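Interaction and the Senses, Unit 5
Instructor: Ottó Szabó
Handout: Sound and perceived texture

1. Scope

This unit covers how sound changes what people report about the texture of something they touch or bite. Color and shape were handled in Unit 4 and are left out, except where a study fails to control for them. Read the first two sections before class. Section 4 is needed for the assignment.

2. Terms

Crossmodal correspondence: a stable tendency to match a feature in one sense with a feature in another, such as high pitch with small size. The match can be present without any change in what is perceived.

Crossmodal effect: a measured change in a judgment in one sense caused by a signal in another. A listener who rates a cracker as crisper when the high frequencies of the bite sound are raised shows an effect.

Congruent and incongruent: whether the added signal fits the expected one. Congruence has to be established by a pretest with separate participants. The designer's opinion is not a pretest.

Students mix up the first two every year. In the written assignment, use "correspondence" for matching tasks only.
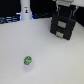

Small container with a green cap on a white tabletop.

3. Signal path and delay

In a live feedback setup the sound is picked up by a contact or close microphone, filtered, and returned over closed headphones. Three things need to be reported:

Filter. Give the cutoff frequency and the gain. "Brighter" is not a specification.

Level. Measure at the headphone, with the same program material used in the trial. Changes in overall loudness can produce the same ratings as changes in the high band, so the levels must be matched across conditions.

Delay. Measure from contact to headphone output, end to end. The Altwood prototype was first run with a buffer large enough that several participants described the sound as coming from another object. Those sessions were dropped from the analysis. The second version, called Drikik in the lab files, uses a shorter buffer and a fixed filter bank.

Bone conduction remains in all eating tasks and can't be removed by headphones - state this as a limit of the method.

4. Worked case: the Udport study

Design: within participants, one factor (high-band gain) with three levels: reduced, unchanged, raised. Each participant completed 12 trials per level. The order was randomized. Ratings were given on a line scale with "soft" and "crisp" at the ends.

Sample: 222 people took part. Data from 203 were kept after the exclusions listed in the Hegedűs report, which is in the course folder.

Points to check when you read it:

a. The exclusion rules were written in February, before data collection. Find where this is stated.

b. The line scale has only its ends labeled. Consider what a rating at the midpoint means.

c. The report treats ratings from the same person as repeated measures. A plain one-way test would ignore this and give the wrong error term.

d. No question was asked about what participants believed the study was for. Demand effects can't be ruled out.
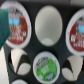
5. Assignment

Write a two-page critique of the Udport study. Pick one of points a to d and propose a change to the procedure that would deal with it. Include a diagram of the signal path with the delay marked at each stage. If a value is missing from the report, write "not reported" and do not estimate it.

Due Sat 28 March, by upload to the course folder. Late work is marked down one grade step per day.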